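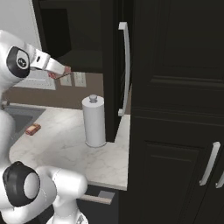

The Case for Simulating First in Shared Workshops

Jarurden Workshop, February 11, 2021

Members who wish to build a robot arm for kitchen tasks generally ask for bench space first. It is the position of this workshop that they should ask for computer time. The Narnow project began in January with a simulated kitchen: marble counter, sink, dark cabinets, a paper towel holder and a white arm. No motor had yet been ordered.

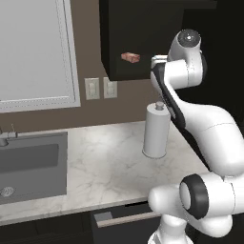
3 min read

A simulated kitchen is a poor judge of many things. A block can hang in front of a cabinet with nothing under it, and the software raises no objection. Friction and cable drag are usually guesses. Critics at our sister shop in Zamport make this point often, and they are right.

Even so, reach can be studied early and at little cost. Whether an arm can pass a towel holder on its way to the upper cabinet is a matter of geometry – and geometry is where most home builds go wrong. We ask for some 35 hours of simulation before any metal is cut. Members have called the rule heavy. We believe it should stay, and that the Lưu bench should be reserved for projects that have met it.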